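Moving In Well: A Conversation with the Resident Services Director at Dasau

Dasau is a community for adults aged 55 and over, with 300 apartments arranged in four low buildings around a shared garden. It is managed by Bitar, which also operates two smaller communities in the region. Rania Harb has been Director of Resident Services at Dasau for seven years. She spoke with the newsletter in October about how new residents are welcomed, what the first months are like, and what families should ask before a lease is signed.

Ms. Harb began her career in hospital discharge planning. She moved into senior housing after helping her own mother leave a house the family had owned for decades.

"I had done this work professionally for years, and I was still unprepared for it," she said. "We spent three weekends on the kitchen alone. My mother wanted to discuss every pot. I learned to let her, and I have tried to give our residents the same courtesy."

Under the current procedure, each incoming household is assigned a move-in coordinator at the time the deposit is received. The coordinator visits the present home if it is within driving distance, reviews the floor plan of the new apartment, and prepares a written schedule. The position was created four years ago. It is now held by Mirjam Hämmerli, with Dalal Rizk covering the two east buildings.

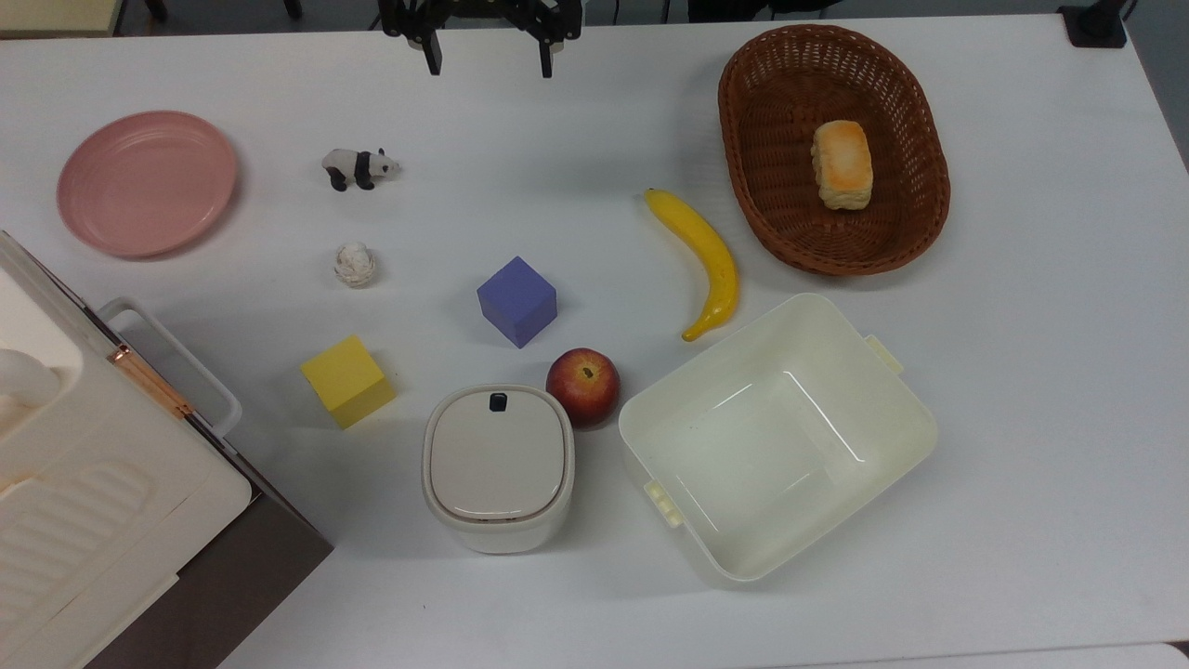
Downsizing remains the part of the process that causes the most worry. Ms. Harb advises households to begin with rooms that are seldom used and to leave photographs and letters until the end. She also asks them to clear one table and put out the small things that have no obvious home, so that they can be looked at together before any decision is made. A pink plate may end up next to a panda figurine, and neither has much to do with the other. "Small things take longer than furniture," Ms. Harb said. "A sofa fits or it does not fit. With a plate, you have to remember where it came from, and I would never ask anyone to hurry through that."

Storage is a frequent question. Each apartment has a hall closet and a locked storage unit on the ground floor of the same building. The units measure 50 square feet. Residents may rent a second unit when one is available, although Ms. Harb noted that there is presently a waiting list and that she does not encourage families to plan around it.

Asked what surprises new residents most, she mentioned the noise, or the lack of it.

"People who have lived alone in a house expect an apartment building to be loud," she said. "Then they come here and tell me it is too quiet in the evening. We now offer every new household an apartment near the lobby if one is open. Some of them want to hear people coming and going."

The first month includes a dinner with neighbors from the same floor, a tour of the laundry and mail rooms, and a private meeting with Ms. Harb. Attendance at the dinner is optional. According to Ms. Harb, residents who decline are invited again in the second month and after that are left in peace.
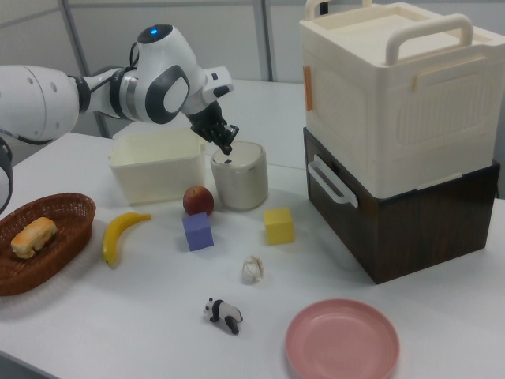 Activities and Daily Life

The monthly calendar is prepared by Ludivine Pichon, who joined Dasau from a public library system. Under her direction, the number of lectures has been reduced and the number of open workshop hours has increased. The woodworking room is open every morning from 8:00 until noon. The pottery room shares a wall with it, an arrangement that Ms. Harb described as "a continuing negotiation over dust."

Last year the community recorded 478 separate activities. Ms. Harb said the figure is reported to Bitar each year but is of limited use to her.

"I look at who has stopped coming," she said. "If a gentleman has played cards every week and I do not see him for two weeks, I want someone to knock on his door. The total will never show me that."

Transportation is provided by Kasent, a local van service, under a contract renewed this summer. Vans leave the main entrance at 9:30 in the morning and 1:30 in the afternoon for the grocery store, the pharmacy, and the medical center. Medical trips outside those hours must be booked two days ahead. Residents had asked for an evening van to the concert hall, and a trial of that service will continue through the winter.

Internet and telephone service in all four buildings was transferred to Skaltell in the spring. Ms. Harb acknowledged that the change was difficult. Some residents lost telephone numbers they had held for many years, and most but not all of these were recovered. Nattawut Saengthong, who manages building operations, held office hours in each lobby for the length of the transfer and continues to do so on request.
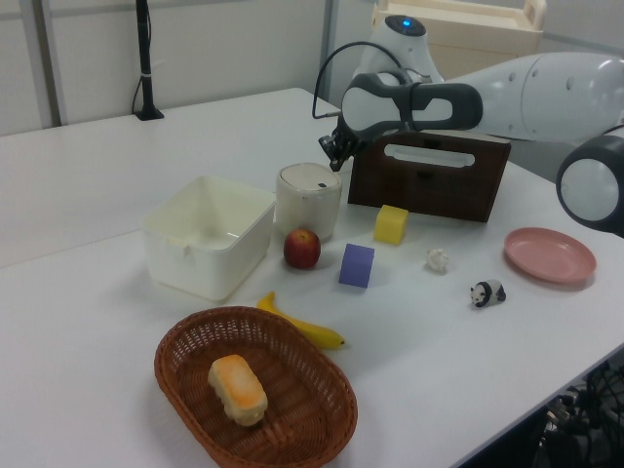 Household items on a white tabletop.

Advice for Families

Ms. Harb was asked what adult children should keep in mind when a parent is considering a move. She replied that they should visit twice, at different times of day, and should eat in the dining room on at least one of those visits. They should request a copy of the fee schedule for the last several years as well as the current one. They should also ask how a resident is helped if his or her health changes, and who makes that decision. Dasau does not provide nursing care, and Ms. Harb states this at the first meeting.

"It is a hard thing to say to a family that has just fallen in love with the garden," she said. "I would still prefer that they hear it from me on the first day."

She added that the parent should be the one to choose the apartment, even when a son or daughter is paying part of the rent.

Tours of Dasau may be arranged through the Resident Services office, located beside the main entrance. Households already on the waiting list may request a meeting with a move-in coordinator at any time.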